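Choosing between two parallel grippers for a simulated two-arm rig – which camera view do you trust?

Posted by Wagner Quintana

Hi all, I'm trying out two grippers in simulation before we spend real money, the Geltard one and the Diderer one, both on the same pair of arms in the same rendered office. I ran 144 attempts with each at moving small things about and the Geltard comes out ahead, but only when I use the room camera. If I go by the close-up views I end up distrusting both!
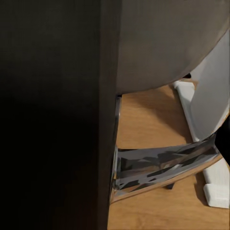

My problem is that I can't tell a bad grasp from a bad viewpoint. The controller is the same for both (Leltside, default gains) and I've left the lighting alone. Here's one of the other close views, which I find a lot more useful.
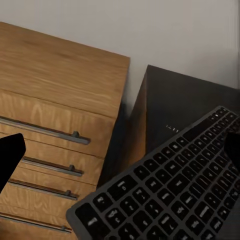

Drawer handles and keyboard, with a black finger at either side.

Should I be scoring from these at all, or just from the wide one? I've got until December to pick.

Genalyn Sebastian

Wide view for scoring, close view for finding out why it went wrong. I did the same comparison last year and wasted 300 runs on close-ups before I gave in. From further back you can see both arms and the thing you're after, and you don't have to guess which bit of furniture you're looking at.

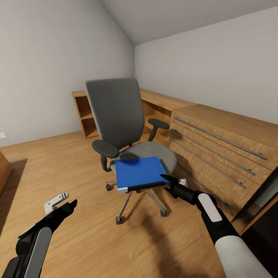 Wagner's room camera: right gripper on the blue book, left one lower down and open.

With a view like that I'd log finger contact from the simulator as well – don't try to judge it by eye. Flat things on a soft seat are a pig for any parallel gripper, so I'd score books separately from the rest. And run both grippers from the same 3 start poses, or you're comparing luck.

Kamran Amini

Just get the Ackermann, we've had no bother with ours.

Chandrasekhar Nair

Agree with Genalyn mostly. One thing to check is your default gains. Mine were far too stiff for thin fingers, and dropping the closing force to 68 per cent of the default changed which gripper won. Might be worth a short rerun of each before you believe the 144. What finger length have you set on the Diderer, by the way?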